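### 4.2 Division of work at the folding station

Before the cell was installed, folding at the Totent linen service was done by hand at a standing bench. Each folder took garments from a cart, checked them for stains and open seams, folded them and stacked them by customer. Inspection was never a separate task. In the interviews, Soledad Olivares, who has folded there the longest, described it as something "the hands do while you think about the stack."

The cell separates these tasks. A pair of arms folds one item at a time on a flat white table inside a white-walled enclosure. An operator supplies the baskets, removes finished items and clears faults at the panel. Inspection moved upstream to the sorting bench, where it is now done by a second worker under better lighting but with less time per item. Figure 3 shows the cell during the folding of pink items.

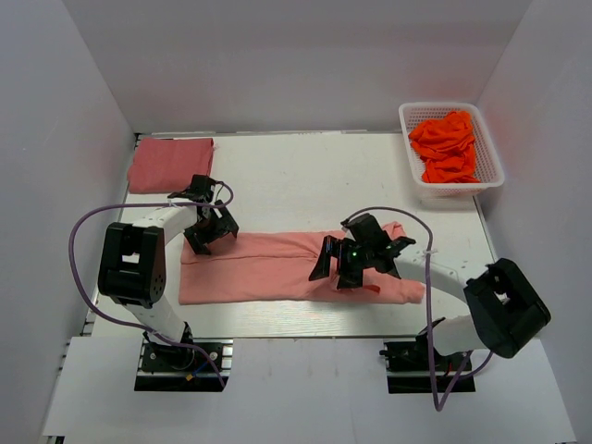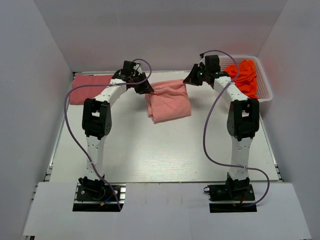
*Figure 3. Two-arm folding cell with pink fabric on the table and orange cloth in a mesh basket in the rear corner. First image: a long garment lying between the grippers. Second image: a folded cloth with one corner held by the left gripper.*

We observed 11 shifts, alternating between the hand bench and the cell. Interruptions were coded in three groups: supply (the operator adds or removes material), correction (the operator straightens or refolds an item) and stop (the cell halts and must be restarted). Waiting time was logged separately. The coding was done by the second author and checked against the shift notes kept by Amancay Bravo, the floor lead.

Correction was the most common group with long, narrow items, which tend to bunch when pressed at one end. Short items were mostly limited by supply. Operators learned this early and began to sort their baskets by length, a step that appears in neither the work instruction nor the training given by Valen, the integrator. By the end of the study all operators on the day shift did it. The time spent on this sorting was charged to the operator and does not appear in the cell's own cycle log, so the log understates the labor per item.

The change in physical load was uneven. Operators reported less strain in the wrists and shoulders, and more fatigue from standing without a steady rhythm. Fidel Pereyra compared the work to "watching a pot" and asked to be rotated to the sorting bench every 30 minutes. This request was granted in November and later extended to the other operators. Delia Pereyra, who works at the sorting bench, reported the opposite problem. Her pace is now set by how quickly the baskets are needed at the cell, and she has fewer chances to set an unclear item aside and return to it.

Pay grades were not changed during the study. The operators regarded fault clearing as added skill, while the site classified it as part of machine tending. The disagreement was still open when observation ended, and its effect on the interview responses cannot be separated from that of the cell itself.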